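3. Packing and the storage of sorted cells

3.1 Boxes

Sorted cells were stored in cardboard boxes until they could be passed on to the recycler. We had first planned to use plastic tubs with snap lids, which were already in use at the Dallow depot for mixed household batteries. The tubs were dropped before the main study. Cells rolled freely in them, labels rubbed against each other when the tubs were carried, and the smooth inner walls gave no surface for a paper divider to grip.

Two box types were compared. The first, called the Plirkar box in the rest of this paper after its supplier, is a small single-wall carton with four top flaps. The second is a tray with a separate lid, supplied flat by Jandance and folded on site. Both were plain brown board with no print on the inside. Each box was given a paper label on one short side before any cells went in, showing the box code and the collection point. A label added after filling tended to be crooked, and in the November pilot several were put on the wrong box entirely.

Boxes were lined with one sheet of plain paper. We did not use foam or bubble wrap. Loose foam had shed crumbs in the pilot and these stuck to any cell with leftover glue or tape on it.

3.2 Cells

A total of 448 cylindrical cells from 13 collection points were packed in the main study. All had been through the visual check described in Section 2, and any cell with a torn wrap, a dent, a swollen end or signs of leaking had been taken out and placed in sand. The cells in this section are therefore the sound ones only. Handling of damaged cells is a separate matter with its own rules and we do not cover it.

The wraps came in many colors. Color was of no use for sorting by chemistry, as the same color was found on cells of different makes and types, and some cells had been rewrapped at an earlier stage of their life. The printed code was more useful. It normally runs along the length of the wrap in small type, and to read the whole of it the cell usually has to be turned a little. On glossy wraps the reflection of the ceiling lights could hide part of the code, so codes were read at the sorting bench under a shaded lamp and were not read again at the packing table. Where part of a code had worn off, the readable part was entered in the log with a dash for each missing character.

3.3 The packing table

Packing was done on a table with a dark mat laid over it. The mat served three purposes. It kept cells from rolling, it protected the wraps from scratches, and it did not conduct, so that a cell set down on its end or its side could not be shorted by something under it. Loose metal items such as paper clips, coins and screws were kept off the mat. The box stood open, and cells were brought to it one at a time (Figure 2).

Moving cells singly was slower than tipping in a handful, but it was kept for the whole study. When cells were tipped in, they came to rest at odd angles and the terminals of one could touch the terminals of another. Straightening them afterwards took longer than had been saved, and it meant reaching into a box of cells that were already in contact. With single cells the problem was rare. The cell was brought over the opening, lowered until it was close to the paper or to the layer beneath, and released.

Figure 2. An orange cylindrical battery held above a small open cardboard box. 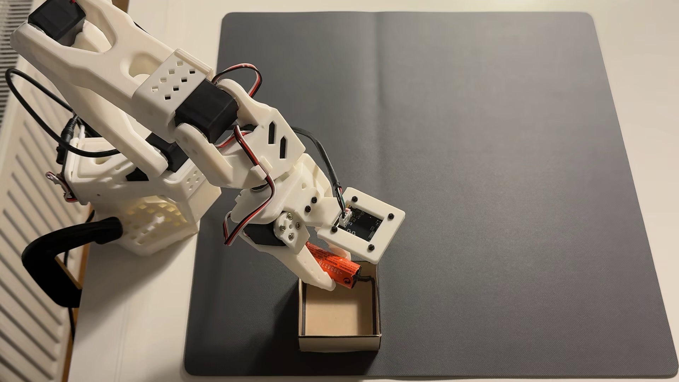
The order in which a box was filled also mattered. The first row was laid against the long wall farthest from the packing position, and later rows were built up toward the near wall. Filling from the near side left the far rows hard to reach without brushing against cells already in place. All cells in a row pointed the same way, with the positive ends toward the labeled side of the box. Once a layer was complete, a sheet of card cut to the inside size of the box was pressed down on it by its corners, and the next layer was begun.

Before packing, both ends of each cell were covered with clear tape when the chemistry was lithium or when it was not known. Clear tape was chosen over masking tape so that the ends could still be inspected. The tape was cut short enough not to cover any of the printed code. Alkaline cells were left untaped.

3.4 Partly filled boxes

Few collection points supplied enough cells of one type to fill a box. A partly filled box is more of a risk in transport than a full one, as the cells have room to move and can turn end to end. We tried crumpled paper as a filler, then folded card strips. The paper worked well for the first day but settled with handling, and by the time a box had been moved to the shelf and back there was a gap above the top layer again. The card strips held their shape better. They were folded in a zigzag and placed along the near wall, with a flat card on top.

Combining cells from different collection points in one box would have avoided most of the filler. We did not do this in the main study, as the results in Section 4 are given by collection point and we wanted each box to be traceable to one. For a depot that has no need for such records, combining is the more sensible choice.

3.5 Storage and inspection

Closed boxes were kept on open steel shelving in the cool room at Dallow for 7 days before the first inspection. They were stacked no more than 2 high. At inspection each box was opened on the mat and the top layer was checked for cells that had moved, tape that had lifted and any staining on the card. The lower layers were checked only if something was found in the top one. This is a weakness of the method, and a leak in a bottom layer could have been missed until the box was emptied. The board of the box was also checked from beneath for damp patches.

The Plirkar boxes were easier to fill and harder to inspect. Their flaps had been creased once in folding back and again in closing, and after several openings they no longer lay flat, so that tape was needed to keep the box shut. The Jandance trays could be opened any number of times with little wear, but the lid lifted off if the tray was picked up carelessly, and the low walls allowed fewer layers. Staff at the depot preferred the tray for cells that were waiting to be tested and the flap box for cells that were ready to leave. We followed the same division from the second half of the study onward.

Boxes that passed inspection were sealed with paper tape along the center seam, marked with the date of sealing, and moved to the outgoing cage. The log sheet for each box was folded and kept with the sorting records, not inside the box, following the practice used in the earlier Shih trial. Weights were taken after sealing and are given with the other box data in Section 4.1.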